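로봇 손은 어떻게 골라서 쓸까요?
읽는 시간 2분
인쇄하기 | 이메일로 보내기

로봇 팔 끝에는 물건을 잡는 장치가 달려 있습니다. 이 장치를 '그리퍼'라고 부릅니다. 사람의 손과 비슷한 일을 하지만 생김새는 여러 가지입니다.

도루미코(Dorumico) 연구실에서는 그리퍼 두 가지를 비교했습니다. 하나는 '아몬트(Amommont)'입니다. 집게처럼 손가락이 두 개입니다. 다른 하나는 '카위퍼스(Cuypers)'입니다. 손가락이 다섯 개이고, 마디마다 구부러집니다.

연구원들은 같은 물건을 두 그리퍼에 번갈아 잡게 했습니다. 나무 블록, 달걀, 숟가락, 수건 같은 것들입니다. 잡기 시험은 모두 2,314번 했습니다. 그중 1,148번은 아몬트가, 나머지는 카위퍼스가 했습니다.

나무 블록은 아몬트가 더 빨리 잡았습니다. 손가락이 두 개라서 오므리기만 하면 됩니다. 숟가락은 달랐습니다. 아몬트는 숟가락을 들 수는 있었지만 돌려 쥐지 못했습니다. 카위퍼스는 천천히 돌려 쥐었습니다. 달걀을 잡을 때는 두 그리퍼 모두 힘을 아주 약하게 맞추어야 했습니다.

그리퍼를 움직이려면 조종 방법도 필요합니다. 먼저 조이스틱을 써 보았습니다. 조이스틱은 배우기 쉽습니다. 그런데 손가락 다섯 개를 따로따로 움직이기는 어렵습니다. 그래서 손에 차는 조종 장치 '드릿브리지(Dritbridge)'도 시험했습니다. 사람이 손을 움직이면 컴퓨터가 그 움직임을 읽어서 로봇에게 보냅니다.

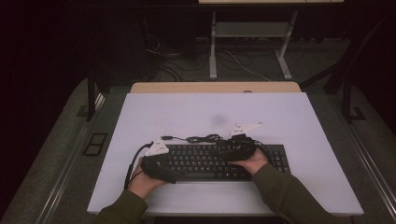
손에 차는 장치를 쓸 때는 처음에 기준을 맞춥니다. 손을 쫙 폈다가 주먹을 쥐면 컴퓨터가 두 모양을 기억합니다. 사람마다 손 크기가 다르므로 다른 사람이 찰 때는 다시 맞춥니다.

카메라의 위치도 바꾸어 보았습니다. 위에서 내려다보면 물건이 어디에 있는지 잘 보입니다. 하지만 그리퍼가 물건을 가릴 때가 있습니다. 옆에 카메라를 한 대 더 두면 가려진 쪽도 볼 수 있습니다.

낱말 풀이
그리퍼: 로봇이 물건을 잡는 부분
조종 장치: 사람의 움직임이나 명령을 로봇에게 전하는 도구

문의: 도루미코 어린이 과학 담당 | © 도루미코 | 맨 위로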